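The Heswood Tenancy 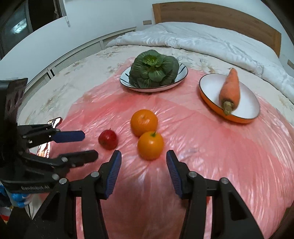 Leafy greens on a plate, on pink plastic over the bed.

The lease on the flat at Heswood ran to 17 pages. Clause 5 required the tenant to keep a record of the water meter, read at the same hour each evening and entered in ink.

She had come from Drellov in September with two suitcases and a box of seed. The previous tenant had left the ledger in the kitchen drawer. His columns were ruled with a straight edge and the figures leaned slightly to the left. On the last page he had used 89 litres, then 89 again, then 89 for every day until the entries stopped.

She checked the meter against a bucket. It was accurate to within a cup.

Her own first reading was 89. She had been out all day and had not run a tap. She closed the main valve and slept in her coat. The second reading was 89.

She wrote to the agent, Plerach Holdings, enclosing a copy of both entries. The reply took around 17 days. It thanked her for her records, noted that the colour of her ink did not comply with clause 5, and asked her to continue.

She bought a black pen and ruled the next page.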